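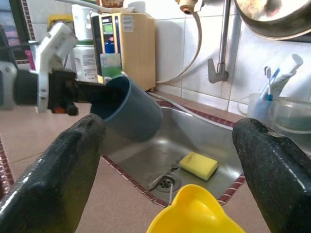
**limepit** wrote:

I'd get the water tested before you spend anything on a softener. The supplier will give you a hardness figure by postcode but it's for the whole zone, and Sturncombe is fed from two directions. We're up the hill and ours comes out softer than my sister's down by the bridge. A pack of test strips costs less than a sandwich.

---

**tilegrout_blues** wrote:

Thanks. I did use the strips, should have said so in my first post. They came out at the very top of the chart in the kitchen and the same in the bathroom. The kettle furs up again within days of descaling, and the stainless sink goes cloudy however often I wipe it. The shower head has gone the same way.

What I'm asking is whether a Zorport is worth having over a cheaper one. I've had a quote from Aigner for £527 supplied, fitting extra.

---

**stopcock** wrote:

I've had a Zorport since before we did the extension. It's fine. It regenerates at night, you hear it for a bit if the kitchen door is open, and it needs salt. That's all there is to it. Kettle has stayed clean and the shower screen only needs a wipe.

I'd want to know what "fitting extra" means though. Mine had to have a new bit of pipe run so the kitchen cold stayed unsoftened, and that put the price up more than I liked.

---

**limepit** wrote:

> the kitchen cold stayed unsoftened

Ask about this whoever you go with. You want one hard tap for drinking, more so if anyone in the house is on a low sodium diet or you're making up baby formula. Some fitters do it as a matter of course and some treat it as an add-on.

---

**Marrowfat** wrote:

Going to disagree with the general direction here. I lived with very hard water for years and spent nothing on it beyond white vinegar and citric acid. Citric acid by the kilo is cheap. A spoonful in the kettle, boil, leave, rinse. Soak the shower head overnight in a tub of it. For taps, wrap them in kitchen roll wetted with vinegar, and take it off after an hour if the chrome is old or it can go dull.

You can do a lot of descaling for £527 plus fitting plus salt.

---

**stopcock** wrote:

You can, but you aren't descaling the inside of the boiler or the washing machine with a spoonful of citric acid. We lost a heat exchanger to scale in the last house. That one repair would have paid for a fair part of a softener.

---

**Marrowfat** wrote:

Mine ran for 13 years on hard water with a scale inhibitor on the feed. One of the cheap inline ones. I'm not saying heat exchangers don't scale up, I'm saying there's a stage between doing nothing and having a machine under the sink that takes up the whole cupboard.

---

**greywater** wrote:

Do the inline ones do anything? I've read pages of argument on this. The magnetic sort I don't trust at all. The phosphate dosing ones seem to have more going for them, but you have to change the cartridge, and I'd bet most people forget it's there.

---

**limepit** wrote:

Phosphate dosing works up to a point, mainly on heated surfaces. It won't do anything for your sink or shower screen because the minerals are still in the water. When the drops dry they leave the same marks. So it depends which problem bothers you, @tilegrout_blues. If it's the look of things, only a softener or a tea towel will sort it.

---

**tilegrout_blues** wrote:

Bit of both. The boiler is fairly new so I'd like to look after it. But I'd be lying if I said the marks didn't annoy me.

Rang Aigner again this morning. The hard tap is included. Extra is for the drain connection, and they won't price that until they've seen the cupboard. They also said the Zorport goes 4,000 litres between regenerations at the lowest hardness setting, and a good deal less on ours. I hadn't understood that the salt use goes up with the hardness, which seems obvious now.

---

**stopcock** wrote:

Yes, ignore the headline figure, ask them to work it out on your reading. Mine takes block salt, 2 blocks at a time. Avis on the trading estate sell it by the pack and it's cheaper than the DIY shed. Check which shape your model takes before you stock up – I have a friend with a garage full of tablets and a block machine.

---

**Marrowfat** wrote:

Lugging salt about is another thing to think of if your back's no good.

---

**greywater** wrote:

Can I ask about gardens while we're here? We've an outside tap that comes off the kitchen feed. Would softened water hurt the tomatoes?

---

**limepit** wrote:

Keep the outside tap on the hard side. The sodium builds up in pots, and it's a waste of salt anyway. Your fitter needs to tee off before the softener.

---

**tilegrout_blues** wrote:

Update, 2/8/18. Aigner came and looked. The cupboard is deep enough if I move the bin, and the drain is simple. I've asked them to price it with the outside tap left hard as well. In the meantime I've bought a kilo of citric acid, so Marrowfat gets something out of this. The shower head is soaking now.

---

**Marrowfat** wrote:

Rinse it well before you put it back on. And don't use it on the tile edging, it eats grout.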